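Minska Bakeware: November progress report to Flendis

The silicone muffin tray is nearly a product. Of the 50 trays from the Irville molds, 18 came back with a rim that sagged when full, which is a bad habit in something meant to carry batter. Kandasamy has reworked the rim and charged us $902 for the favor, against a line in your grant that said "minor tooling."

Oven trials are finished. The new cups release cleanly without greasing, blueberries included. We have eaten the evidence and would like to stop. 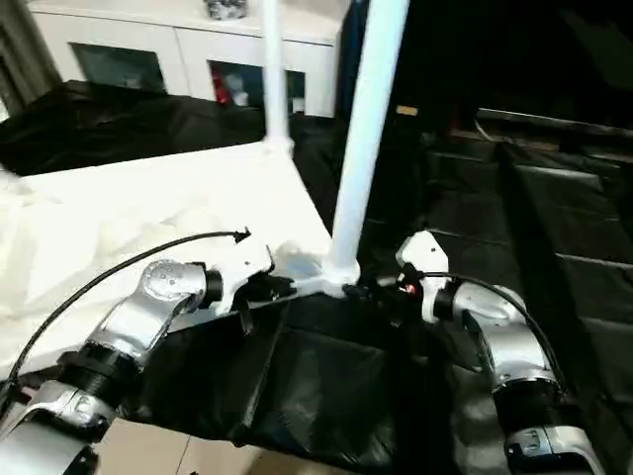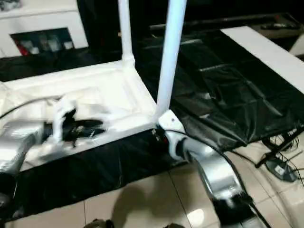
White frame and robot arms, both pictures.

Packaging is behind. The first sleeve promised "effortless baking," and our testers had views. The second says "muffin tray" and tested better.

We have 342 preorders, most of them for the blue, a color we had planned to drop. Blue stays. We'd like to move the unspent photography money to pigment, and need your yes before the next molding run.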